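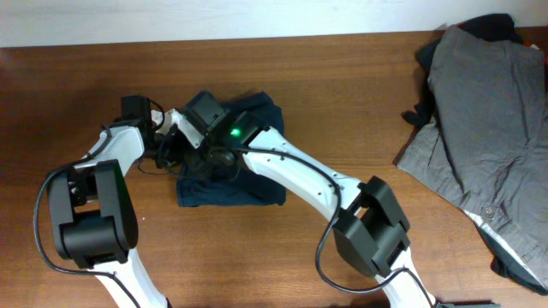
Laundry robots still a long way from the airing cupboard

18 October 2020

A pair of robot arms that fold clothes on a tabletop will not be taking over anyone's ironing pile this winter, whatever the brochure says.

Cistari, which has been showing its two-armed folding set-up at a unit on the Irasside trading estate, says the machine is "ready for the real home". The firm first made that claim in May. It has now put out a set of results from its own trials, and they make less cheerful reading than the headline on the front page.

Over the trial period the arms were given 2,768 items to fold. Cistari counts a fold as good if the finished piece lies flat and fits inside a marked rectangle. It does not count the times a member of staff had to pull an item straight before the arms could start, and when asked for that figure the firm said it had not been kept. Anyone who has done a family wash will know that pulling things straight is most of the job.

A small cloth is the easy end of the work. It has four edges and no front or back worth speaking of. Trousers and shorts are harder, with legs that twist and waistbands that bunch up, and dark clothes on top of other dark clothes are harder still for a camera to tell apart. Cistari's results put all of these into one total, so there is no way of knowing how many of the good folds were plain squares and how many were garments a person might want to wear.

Then there is the time. The firm gives an average of 235 seconds for each item. A basket of 16 things would take over an hour at that rate, with somebody in the room in case one ended up on the floor. Most of us would be done before the kettle had been filled a second time.

Shops have been offered the same promise. D'Amico, the clothing chain, tried the arms in the back room of its Irasside branch, where stock has to be refolded after customers have been through it. The trial ended after two weeks. D'Amico said the arms were "interesting to watch" and that it had no plans to order any. Its staff are folding jumpers by hand again.

Cistari says the next version will be faster and will use a control program called Pustska, which is meant to cope better with clothes that land in a heap. No outside tester has been given Pustska yet. The firm showed us a film of it folding a shirt, speeded up, with a cut just after the second sleeve. We asked for the film without the cut and were told it would be sent on. It had not arrived when this item went up.

None of this means the work is worthless. Cloth is awkward stuff for a machine to handle, and getting two arms to work close together over the same piece without knocking into each other takes some doing. As research it deserves a fair hearing. As something to sell to households it needs a price, a safety check and a count of how often a person has to step in, and so far Cistari has published none of them.

The firm says orders will open "in due course". It would not say whether the machine can do a fitted sheet.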